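Ticket 776: Ball holder, two-ball black type
Status: Open, waiting on supplier
Raised by: Kamonchanok Panyasiri
Kit list: Roster, table games
Supplier: Luangrath

Opening note, Wed 20 November

The black two-ball holders do not keep hold of the balls. That is the short version. The listing says they "grip any standard ball securely in any position", and I would like to know who tested that and how, as mine let go of the lower ball whenever the holder is carried upright for more than a few steps.

We bought these in September to replace the net bags. Nobody asked me whether the net bags needed replacing. The balls are our usual plain white practice ones, the same sort we have always had, out of the same box.

What I need is either holders that work or a refund so I can go back to bags.

Reply from Luangrath support

Thanks for getting in touch. Please check that the balls are 40 mm and not the older 38 mm size. The smaller ball will sit in the cutout but will not be held by the rim. Please also check that the holder has not been left near a heater.

K.P.

They are 40 mm. I put a gauge on them before I raised the ticket, and I have put it on them again now so that we can stop talking about it. The holder lives in a drawer in an unheated room. If it has warped there, it would warp anywhere.

Reply from Luangrath support

Understood. Could you try the following and report back on each one?

1. Wipe the cutouts with a dry cloth.
2. Press each ball in with the thumb until it stops moving.
3. Swap the upper and lower balls.
4. Hold the holder upright, then tilt it, and note which ball moves first.

K.P.

Results, in your order.

1. Wiped. No change.
2. Pressed. There is no click and no real stop, so I am not sure what I am meant to be feeling for. The ball goes in and can still be turned with a fingertip.
3. Swapped. The lower position still drops first, whichever ball is in it. I take that to mean the balls are fine and the lower cutout is at fault, though I expect you will tell me otherwise.
4. Upright, the lower one moves. Tilted back, neither does, but then a saucer would do as well. 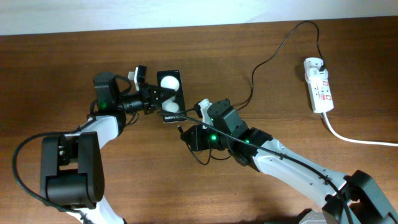

Ticket 776, attachment: holder upright, both balls seated, one above the other.

For what it is worth, everything looks perfectly all right there. Both balls in their cutouts, neither of them loose on the tabletop. I don't think a still picture proves much either way, and I would be wary of anyone closing the ticket on the strength of it.

Reply from Luangrath support

Thank you, that is clear. Both balls look properly seated to us. Can you tell us what the small white lettering along the bottom says? We have had more than one batch and the marking differs.

K.P.

It looks like GALAXY to me. It is very small. I can't find a batch number anywhere on it, front or back, and there was none on the packing slip.

Reply from Luangrath support

Noted and passed to the product team. They advise that the holder is rated for 1,000 insertions, so wear is unlikely at this stage. They suggest fitting the Clavum liner, a thin soft ring that goes inside each cutout. We can add a set to your next order.

K.P.

Rated by whom? I have been keeping a tally on the drawer card and we are at 300. If the lower cutout has gone slack by then, the figure is wrong, or it was measured with somebody putting a ball in and out at a desk all afternoon and never walking anywhere.

I am not keen on paying for a liner to make the thing do what it was sold as doing. Ovuvari had the same holders and went back to bags before the month was out. They didn't bother with a ticket.

Reply from Luangrath support

We can send the liners free of charge as a goodwill gesture. Would you be willing to try them before we look at a refund?

K.P.

Send them. I will fit a liner in the lower cutout only and leave the upper one as it is, so there is something to compare it with. Please don't mark this as solved when the parcel goes out. It stays open until I have carried the holder the length of the corridor and back with both balls still in it.

Internal note: liners requested, refund form attached but not sent.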